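Notebook, fibre handling, continued from the previous book

Picked up where we left off with the tassel work. The aim for this block is still the same: enough recorded grasps of soft, stringy things that the policy stops treating every bundle as if it were a solid rod. The Hirano set has plenty of boxes and bottles and hardly anything that changes shape when you touch it.

Before starting I went through the rejected takes with Tsutomu. We had been throwing out any take where the fingers closed twice. He thinks that is wrong and I have come round to it. A second closing is what a person does with a slippery bundle, and if we cut all of those the model never gets to see a recovery. From now on a double close stays in, marked "regrasp", as long as the operator did not stop to talk or look away in the middle. Takes where the bundle leaves the table are still out.

The glove question is also settled for the time being. Knitted gloves stay on for the whole set. Aoi wanted half the takes with bare fingers for comparison, but mixing them inside one session makes the wrist pictures hard to use. If we do bare fingers it will be a separate session with its own label.

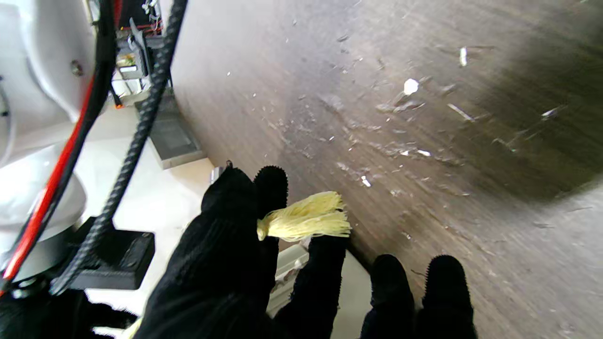 Rerham, 2024-02-09

Yellow tassel, right through the session. Grasp at the gathered end, strands left free and fanning out away from the fingers. This is the pose I want as the standard one, with the narrow end pinched and the fringe not trapped under anything. The wrist view shows the gap between the upper and lower strands, so it should be possible to label where the bundle splits.

Table not wiped on purpose. The scraps and flakes on the wood grain stay where they are until the set is finished. Last July we cleaned between takes, and the model learned that a pale thing on brown was always the thing to pick up. There are white chips near the tassel now and I want it to see them and leave them alone. Please do not tidy up, Genji.

Totals for the session: 86 takes recorded, 9 marked regrasp, 7 rejected. Of the rejected ones, most were the tassel going off the table and the others were me pressing the pedal late, so the start of the reach was missing. The pedal wants moving closer to the chair. I have said this before.

Operators were Aoi and myself. She is quicker, but she comes in at nearly the same angle every time. I vary more and miss more. For training we probably want both, so I have kept the operator name in the take notes and not merged the two lists.

Things noticed:

The thumb arrives before the other fingers on almost all of my takes and on few of hers. Could be the glove fit, could be habit. Swap gloves next time and see if it follows the glove or the person.

Loose dark threads on the fingertips. They show up in the wrist view and are the sort of thing a labeller could mark as part of the bundle. Added a line to the labelling sheet: dark thread on a finger belongs to the hand.

Light is uneven. The right side of the table is in shadow in the wrist view and the floor beyond the table is nearly white. I left the exposure fixed. Toshiko asked whether we should let it adjust by itself, and I would say no until the set is done – a brightness jump halfway through a grasp is worse than a bright floor.

The wrist view is turned compared with how we see the table from the chair. Sullance (the playback tool) can turn it on display, but the stored files must stay as recorded. Kiyoshi turned one batch before saving and the hand poses no longer matched the pictures. He has put it right from the backup, and I checked 2 takes from that batch against the joint log. Both fine.

Language labels: we had "pick up the tassel", "grab the yellow thing" and "hold the strings" all in one session. Variety is good but "strings" is going to clash with the cord set. Agreed wording is tassel or bundle, colour optional, verb free.

To do

Move the pedal.
Swap gloves between Aoi and me.
Send the regrasp takes to Dindalberg separately so they can look at them before training on the lot.
Ask Toshiko whether the placing half needs its own start mark. At present the take runs straight on from the grasp and the cut point is a guess.
Second bundle in another colour, same size if we can get one. Without it we have no way of telling if the policy is following the colour or the shape.

Stopped when the storage warning came up. Files copied across, checksums match, local copies kept until Tsutomu has opened them at his end.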